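Mirnthorpe stutters in the harbor district, settings that helped me
Forum > PC > Performance and Tweaks

grekby_haf
Posted 9:14 pm
Finally got Mirnthorpe to stop hitching every time I walk past the fish market. Turn Crowd Detail down to 2 (the default is 5, for reasons known only to the devs) and set the texture pool to 2,000 by hand. The auto setting picked 800 on my card, which has plenty more than that to give. Shadows can stay on High. Volumetric fog cannot. 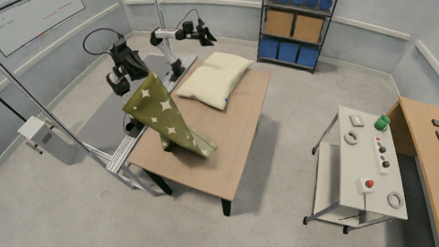

I also switched off the Grekby overlay, and the menus stopped taking a coffee break before opening. Restart the game after each change or half of them don't stick.

Kollar_Z
Posted 9:40 pm
Crowd Detail did nothing for me except make the market look like everyone had heard about the fish. The hitch is shader compiling. Let it sit at the title screen until the disk light calms down, then play.

grekby_haf
Posted 9:52 pm
I let it sit through an entire dinner. Still hitched.

dagmar_h
Posted 10:05 pm
You're both wrong, but Haf is wrong in a more useful way. The texture pool is the fix. I put Crowd Detail back on 5 and it's still smooth as long as the pool stays at 2,000. 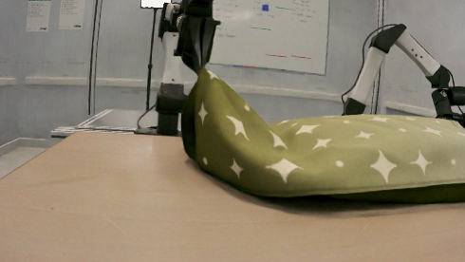 The catch is that the April patch resets the pool whenever you open the video menu, even if you only went in there to look. So don't look. Antonina's mod locks the value if you lack self-control.

stelmakh
Posted 10:31 pm
The mod is called Nustura and it's on the mods board. It also removes the intro logos, which I consider the main feature. Emília tested it on a laptop and got through the harbor fine, then crashed in the sewers, but everybody crashes in the sewers.

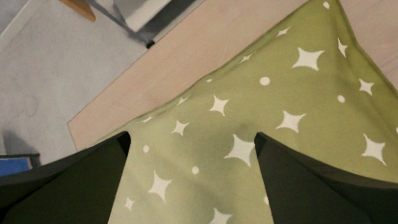
emi_vanek
Posted 10:47 pm
Does Nustura break old saves?

stelmakh
Posted 10:58 pm
Old saves load fine, it only touches the config file. Back that up first anyway.

Kollar_Z
Posted 11:20 pm
Still shaders.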